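From: Karthikeyan Subramaniam
To: felton-lodging list
Date: October 25, 2019
Subject: Re: Room allocation feed and the November changeover

I've had several questions off the list, so I'm answering here once. The short version is that the old allocation feed stops accepting new stays in November and that anyone still sending room types by name will have their bookings rejected at the gateway. The longer version follows.

First, scope. The change covers the Felton properties and the Maltby guest houses that were moved over in spring. It does not cover Rocha, where the front desk still keeps its own book and sends us a file overnight. Rocha will be dealt with separately and I have no date for it.

Second, the room codes. Each bookable unit now has a four-digit code. The list starts at 1001 and the highest code in use is 1696. There are gaps. Please do not assume that a missing number is free, and please do not invent one for a room you have split into two. Write to me and I will issue it. We had one case where a double and its annexe were both sent under the same code, and the feed accepted the pair as a change of dates on a single stay. The guest at the annexe had no booking by the time the evening list was printed.

Third, lengths of stay. The minimum stay is now held against the rate and no longer against the room. If you have a two-night minimum on weekends, it has to be entered on every rate that can be sold for those nights, including the closed ones. A closed rate with no minimum will let a one-night stay through when the agent reopens it.

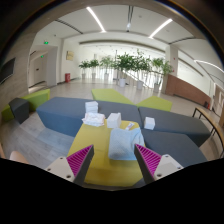 Leonora Dagdag wrote:

> I have read the draft notes twice and I still can't tell what happens to
> a booking made before the changeover for a stay after it. We have a
> walking party coming in for nine nights, entered by name against the old
> room types. Does somebody re-key them, or do they carry over?
>
> Second point. Your table gives 331 units for the whole group. My own list
> for our side comes to more than I expected, and I think the family rooms
> are being counted once as a room and again as a suite. If so the
> availability shown to agents is too high and we will be oversold in any
> busy week.
>
> Third, and less urgent: the guest sees the room name on the confirmation,
> not the code. Can we keep the names? People who come back every year ask
> for the room by name and will not know what 1412 is.

Taking these in order.

Bookings already held carry over. The conversion runs overnight and matches the old room type plus the property letter to a new code. Where there is only one possible match it is made without any action from you. Where there is more than one, the booking goes on an exceptions list and you will be asked to choose. In the test run the exceptions were nearly all twins that can also be sold as doubles. A party of that size will almost certainly be on the list, so I would have the floor plan to hand that morning. Deposits stay attached to the booking reference, which does not change.

On the count: you are right that the family rooms were in twice on your side. The error came from the Plukar import, where a suite was defined as any unit with a connecting door. I have taken the duplicates out and the table will be sent round again. Until you have the new one, please treat 331 as wrong and don't use it for quoting to coach operators.

Names can stay. There is a display field of 40 characters which prints on the confirmation and on the arrivals sheet. It is ignored by the gateway. Accented letters are accepted there but the ampersand is not – it cuts the name off at that point, so "Garden & Terrace" prints as "Garden". Spell it out.

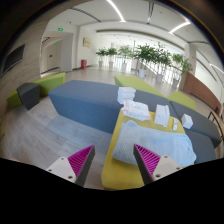 The other matter that comes up often is the cancellation window. Under the old feed this was a number of hours counted back from midnight on the day of arrival. Under the new one it is counted back from your stated check-in time. If your terms say 48 hours and you check in from 15:00, the guest can now cancel without charge until 15:00 two days before. Under the old rule the cut-off fell 15 hours earlier. Houses that want to keep the earlier cut-off should enter 63 and change the printed terms to suit. I would rather not have two houses in the same town quoting different rules for the same agent, but that is a decision for each manager.

Agents' commission is unaffected. So are the tourist tax lines, with one exception. Where tax is charged per person per night, children must now be sent with an age. A child sent without an age is taxed as an adult. The desk can correct this at check-in, but the correction does not go back to the agent, and the invoice will be out by that amount.

Test access is open now. Use your normal login and pick the training property from the menu. It has 12 rooms and a full set of rates. You may book, move and cancel as much as you like, and it is wiped every night at 02:00. The limit is 200 messages an hour per login. If you go past that, the gateway stops replying with an error and simply waits, which looks like a broken line. Leave it until the hour is up before ringing anybody.
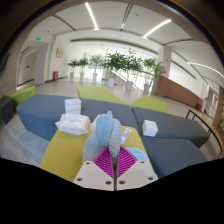
Two faults are known in the test version. Moving a stay across the end of a month drops the meal plan, so half board becomes room only. A fix is written and not yet installed. The other is that a late arrival note longer than one line shows on screen but is missing from the printed sheet. I have no fix for that yet. Keep the notes short and put the time first.

What I need from each house before the changeover:

- a checked list of units against the codes, with any splits marked
- your check-in time, and the cancellation hours you want against it
- display names, if they differ from the present ones
- one person who can answer about exceptions on the morning

Leonora, I have your list already, so only the last two apply to you. Please send the rest to me directly and leave the list off the copy line, as the spreadsheets are large and the archive will bounce them.

Karthikeyan

2 replies | 0 shares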